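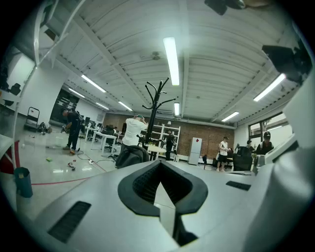
## The Coat Rack Belongs in the Room

Shared workrooms are planned with great attention to desks and very little to coats. At Jastollow, where the members' association has reviewed the furnishing of its rooms each September for 7 years, the same request returns in the comment forms: a place to put one's things on arrival. This year the association received 416 forms, and 189 of them mentioned coats, bags or both.

It is our view that a standing rack should be kept in the open part of every large workroom, within sight of the tables. The black metal rack with branching hooks, placed near white open shelving, is a sound arrangement. A coat goes on the hook and a bag goes in a cubby. Both remain in view of their owner.

The contrary position deserves a fair hearing. The Prendero guidelines, which several buildings in the district have adopted, place all outerwear in a closet by the entrance and treat anything that stands on the floor as an obstruction. Closets do look tidier. They also fill by nine in the morning, and after that the coats migrate to the backs of chairs, where they slide down and are rolled over. The Andilel building closed its entrance closet last winter after repeated complaints of this kind.

There is a question of cost, and it is a small one. The Kahsay annex spent $721 on racks and shelving for its main room, a sum well below what it had set aside for a built-in closet.

Placement does require some care. A rack with spreading hooks needs clear floor on all sides, and it should not stand in the path between the door and the tables. Open shelves should be emptied at the end of each month - a cubby that holds the same umbrella from spring to fall is of no use to anyone else.

We therefore ask that the coming furnishing plan list coat racks and open shelving under the workroom itself, with the tables and chairs, and remove them from the heading of entrance fixtures.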